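Sorting a small kitchen's worth of stuff before a move (the quick way)

Moved four times in six years so this is written down mainly so I stop relearning it. Small flat, one kitchen, one weekend. If you've got a big house you'll want a longer guide than this.

What you need

Three open bins or crates, ideally different colours. A roll of masking tape and a fat marker. Newspaper or packing paper. Bin bags. Kitchen scales if you have them, bathroom scales if not. Boxes, more than you think. I bought a pack from Handa last time, the medium ones, and they held up fine. The cheap ones from the Avberg shop went soft at the bottom.

Step 1. Clear one surface

One. Not the whole kitchen. Table is best, worktop if you have to. Wipe it, dry it, put nothing on it that isn't part of the sorting. No mugs, no post. You'll be tempted.

Step 2. Decide what the bins mean

Mine are keep, give away, not sure. Rubbish goes straight in a bag on the floor so it never gets a bin. Write it on tape and stick the tape on the front, even if you're on your own. By four in the afternoon you won't remember which is which.

Same order every time, left to right. Your hands learn it after ten minutes or so and then it goes quickly.
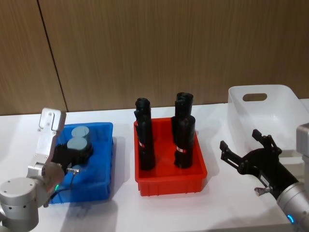 Step 3. One cupboard at a time

Empty it completely. Everything out, shelf wiped, then pick things up one by one and drop them in. Don't pull out half a shelf and leave the back, the back is where the problem is. I found a fondue set in mine. Never had a fondue.

Start with the cupboard you use least. Top ones, usually, or the one over the fridge. Easy decisions, you get a bit of speed up. Leave the everyday plates and the kettle til last, you need them anyway.

Order I use:
High cupboards
Baking stuff and odd tins
Food
Under the sink
Drawers
Pans
Everyday plates, cutlery, kettle

Drawers take longer than they look. Allow double.

Step 4. Food

Check dates, all of it. Spices too. Anything open and runny doesn't travel, so use it up or bin it. Flour and sugar: tip into a jar or a bag with a proper clip, then put that inside another bag. I once had 830 grams of icing sugar go through a box of tea towels and it was still turning up at Christmas.

Tins are fine but heavy. Mix them with light things, never a whole box of tins.

Freezer: stop buying for it two weeks before. Eat down. Switch it off the night before, door propped open with a towel underneath.

Step 5. Deal with "not sure"

Rule is the bin can only be filled once. When it's full you stop and go through it before carrying on. Ask when you last used the thing. If you can't say, it goes. If it was a present and you feel bad, one of those allowed. One.

Duplicates: keep the better one. I had five wooden spoons and two tin openers, neither of which opened tins very well.

Step 6. Wrapping and boxing

Plates on their edge, like records in a rack. Not flat in a stack, they crack that way. A sheet of paper between each and a good scrunch at the bottom and the top. Glasses: paper inside as well as round the outside. Mugs the same but you can be lazier.

Pans nest. Put a tea towel between non-stick ones. Lids go in sideways round the edge.

Knives: roll in a tea towel, tape round it, write KNIVES on it in big letters. Please do this. I've still got the scar.

Fill the gaps. If it rattles when you shake it gently, more paper. Keep each box light enough to lift without making a noise. If you make a noise, take something out.

Step 7. Labels

Room and three main things, on two sides and not on the top. Tops get covered as soon as you stack them. "Kitchen, plates, bowls, toaster" is plenty. Number them if you're the sort, I did it once and lost teh list.

Step 8. The first night box

Kettle, two mugs, teabags, a bowl each, a fork and spoon each, one pan, washing up liquid, a sponge, loo roll, phone charger, tin opener (the better one). Last in the van, first out. Tape it in a different colour if you have any.

How much it cost me

Boxes, tape and paper came to 75 pounds, the van was 185 for the day. Got a bit back by selling the stand mixer and a Hayashi rice cooker. You can get boxes free from shops if you ask early in the morning, but they're all differnt sizes and stack badly. Your call.

Giving stuff away

Book it before you start, or the bags sit in the hall for a month. Charity shops fill up in August when everyone's moving, so ring first. Some won't take anything with a plug. Sunday evening is good for listing bits online, mine went in an hour apart from the fondue set.

Last bits

Take a photo of the back of the cooker before it's disconnected. Defrost water goes everywhere, have more towels than you think. Keep screws from any shelves in a bag taped to the shelf itself.

Will add something on bathrooms when I get a minute.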